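Swap day is moving into the big room at Droltusholm

By Na-rae Ma

If you've been past the old Droltusholm building lately and wondered why the lights were on so late, I can put you out of your misery. The clothes and kitchenware swap has a new home! From this Saturday we'll be in the big ground floor room, the one with the corrugated ceiling, and I have spent far more of February in there than I have in my own flat.

Regulars will remember the last place, up the stairs behind the Kollon shop. I was fond of it, I really was, but it held 26 people at a squeeze and you had to go sideways past the coat rail if anybody was trying on a jumper. The new room is a different thing altogether. It's high and bright, with a run of brick down one side and white walls elsewhere, and the pipes are all out on show along the ceiling. Boris Charvát, who looks after bookings for the building, told me people either love the pipes or ask when they'll be covered up. (They won't be. I did ask.)

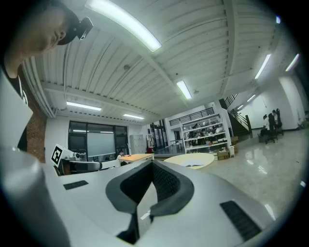

The lights were the first thing we argued over. Geum-ok Yoon wanted lamps, because she says no one has ever looked nice in a cardigan under a fluorescent tube, and I do see her point. But there are an awful lot of tubes up there and they do a proper job, and if you're hunting for a moth hole or a chip in a plate you want all the light you can get. So the tubes stay on, and Geum-ok is bringing one lamp from home for the mirror corner. Peace has been restored, more or less.

There are grey lockers against the wall too, and we've been given the use of ten of them on swap days. Bring a pound coin for the lock, you get it back. Please don't leave anything in overnight. Last time we had lockers at an event somebody left half a cheese sandwich in one, and it was three weeks before we found out which.

Now, the layout. We've gone round and round on this and the plan has changed even since I started writing, so treat it as our best guess. The round table stays in the middle of the room and will be for signing in. Everybody comes to it first, gets their tokens, and then heads off whichever way they like. One token for each thing you bring, up to five, and the same tokens work for clothes and for kitchen things. That was Gil-soo Yang's idea after the autumn swap, when we had two colours of token and ended up with people trading them in the corridor like football stickers.

The rectangular table goes over towards the window side for folded things, jumpers and trousers mostly. We'd like to put a second one next to it if we can borrow it from Teso, the café across the yard, who've been very good to us already and are doing soup on the day. Coats and dresses go on the rack near the glass doors. It's only one rack at the moment! If you have a clothes rail at home that you could lend for a day, I would love to hear from you. In-ho Han has offered his but it has a wobble, and the last time it went over it took a whole row of winter coats with it.
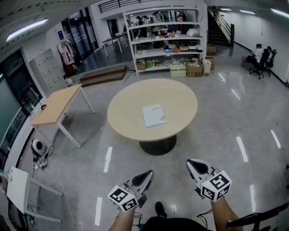
Kitchen things will be up at the back, past the little wooden step, so do mind your feet if you're carrying a casserole. The step has two treads and it's low, and I've stubbed my toe on it twice. Anyone who can't manage it or doesn't fancy it should give one of us a shout and we'll bring things down to the round table for you to look at. We're asking the building whether a ramp could go in for later dates. I haven't had an answer yet and I'll say so in the newsletter when I do.

One request about the shelving back there. The white shelves are full of other people's stuff and none of it is in the swap. I know it'll be tempting, since a shelf packed with bottles and boxes does look exactly like something you're meant to rummage through, but please leave it be. We'll string a bit of ribbon across. Swap things will be on tables only, and if it hasn't got one of our paper tags on it, it isn't ours to give away.

What to bring: clean clothes in any size, shoes in pairs (I shouldn't have to say it, and yet), pans, plates, baking tins, jars with lids that fit. Children's clothes are always the first to go, and we never have enough for the over-eights. What we can't take: anything with a plug, pillows and duvets, and kitchen knives. We had a long talk about the plug rule and it comes down to not having anyone who can test things safely. If you're qualified and you'd like to spend a Saturday checking toasters, I will personally buy your soup.

Doors open at 10 for dropping off and the swapping itself starts an hour later. We'll finish at three so there's time to fold everything and get the floor clear again. It's a lovely smooth grey floor and Boris would like it to stay that way, so no dragging tables, please, lift them. Two people to a table is plenty.

A few numbers for those who like them. We moved 307 items on to new homes at the last swap, and Gil-soo has added up all the swaps since we began and says we've just passed 2,000. I thought he'd got it wrong and made him do it again. He hadn't. A good part of that must be the same green raincoat, mind you, which has come back four times and which I'm fairly sure I brought in myself the second time.

Whatever's left at the end goes to the Hirose charity shop, who'll collect on Monday morning, apart from things that are stained or torn. Those go home with Geum-ok for her rag rugs. She's nearly finished the one for the entrance and it's enormous.

We could still do with people for setting up on the day, from nine, and especially for packing down. You don't need to know anything, you just need to be able to put a jumper on a hanger. In-ho has been in with me most evenings this week working out where everything goes, and he'll be at the door to tell you where you're wanted.

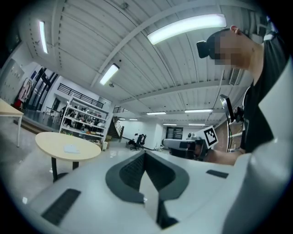 Getting there

The entrance is from the yard side, through the glass doors. The street door stays locked at weekends. There's space for bikes along the fence and a couple of parking spots for unloading, so if you've come by car please drop your bags and move on. The bus stops at the corner. Entry is free, tea is by donation, and dogs are welcome if they don't mind crowds.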